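Melleck padlock cell

The Melleck padlock cell is a two-armed robot workstation at the Melleck lock and key works, where it is used to handle small padlocks and their keys. It was set up by the works' own fitters with Stumadetti, a small automation firm, and is best known among people who study workplace change for the way it was brought in: the people who had done the job by hand wrote most of its task list, and went on to run it.

Background

Melleck services padlocks for schools, marinas, rail yards and storage companies. Locks arrive by the bucket, are matched with their keys, checked, sorted by body colour and sent back out. For many years the matching and sorting was done at a long bench by a crew of 11, most of them working seated, with a tray of locks on one side and a tray of keys on the other.

The work took sharp eyes and a good deal of patience. It was also hard on the hands. Turning small keys all day left many of the crew with sore thumbs and wrists, and by the end of a shift the finest jobs were usually handed to whoever still had a comfortable grip. Morag Lindsay, then the bench lead, kept a notebook of which tasks caused the most trouble, and that notebook became the starting point for the cell.

Design

The cell is a box-shaped enclosure with an aluminum frame and a gray marble-patterned floor. Two white and black arms are mounted side by side on a rail along one edge and reach in over the floor, each ending in a black two-fingered gripper. Wire mesh baskets hang on the walls within the enclosure, one black and one white. 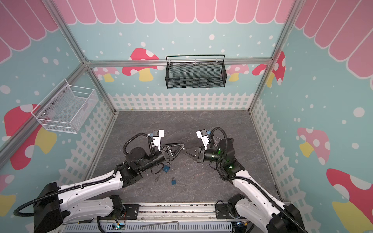
The two arms of the Melleck cell, with blue padlocks and a key on the floor.

Having two arms matters a great deal in lock work. A padlock is a slippery little thing, and a key is worse! A person holds the body steady in one hand and brings the key to it with the other, hardly thinking about it, and the bench crew insisted from the start that a single arm with a clamp would never feel right to work beside. Their argument carried the day.

The walls are the part visitors remember. They are printed with a garden in bright, storybook colours — spotted mushrooms, a white picket fence and a scalloped pink awning running along the top. The crew picked the print from a supplier's book of patterns, and it has since become something of an emblem for the whole shop. A mushroom appears on the staff mugs.

Task list

The first task list had four entries, all taken from Lindsay's notebook. Cameron Laing, a fitter at the works, turned them into short written routines, with a plain sentence at the top of each saying what a finished job should look like. Anyone on the crew may suggest a new routine, and the list has grown to 192 entries. Many are tiny variations, such as picking up a lock that has landed with its shackle facing the wrong way, and these are often the ones the crew is proudest of.

Locks are known by name at Melleck, after the customer or product line they came from. The Gallagher and Ceteo routines are the oldest still in use, and new operators generally learn on them.
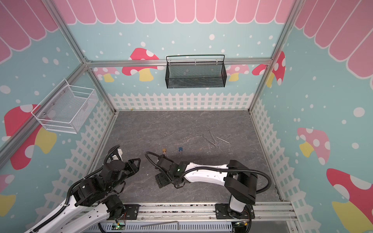
Tools and mixed work

Later routines brought hand tools in alongside the locks. Chrome open-end wrenches and thin metal rods may share the floor with padlocks of different kinds, brass-coloured as well as blue, and an arm has to single out the right item from a mixed lot. This is close to what the old bench looked like on a busy afternoon, and it was the bench crew who pushed for it.

Effect on staff

No positions were cut when the cell was introduced. Four of the crew trained as operators, and the others moved to repair, customer work and final checking. Operators set out the floor, choose the routine, watch the arms and note down anything odd. Pay for the role was set at the same level as the fitters', a point Lindsay had argued for in writing before the cell was built.

The change was not easy for everyone. Several of the crew missed the talk at the long bench, and the first layout put operators with their backs to the room. The stations were turned to face the repair tables, and a shared morning break was brought back at the crew's request.

Hand matching continues for antique and damaged locks, and new staff still spend their first weeks at what is left of the old bench. Laing runs that training, using a box of unclaimed locks and more than a few keys that fit none of them.

See also

Bench work
Collaborative workplace design
Locksmithing
Robot workcell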